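Dokura Pick Station, two-finger version

Item 1714. Bench mounted. Sold by Clevness to packing rooms and small kitchens.

The maker's sheet says one station "frees up" a packer. We asked what the packer is freed up to do, and the sheet doesn't say. At Polishchuk, where a station went in last January, the packers now fill the infeed, clear jams and sign the fault log. Their hours are the same. Relu Rusu, who has packed there for years, calls it "minding the thing."

The arm works over a plain white table and reaches down into a woven basket for one piece at a time. Smooth, rounded goods are the usual test, and a slow one.

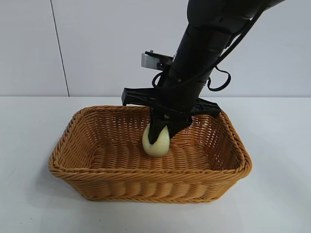

Photo: Mohsin Lashari / Clevness

Rated speed is 200 picks an hour. Polishchuk logged 156 on a good shift and 152 on the next – fine for a steady line, poor for a rush order. Two of the packers there still beat it by hand before lunch. After lunch they don't, and their wrists hurt less than they used to. We'll give it that.

Before you order, ask who will own the fault log and whether that person gets paid for it. Training is half a day. Asif Lodhi runs it and will take questions from the floor as well as from the office.

Spare fingertips and cable sets are stocked. The Vastex infeed is sold separately.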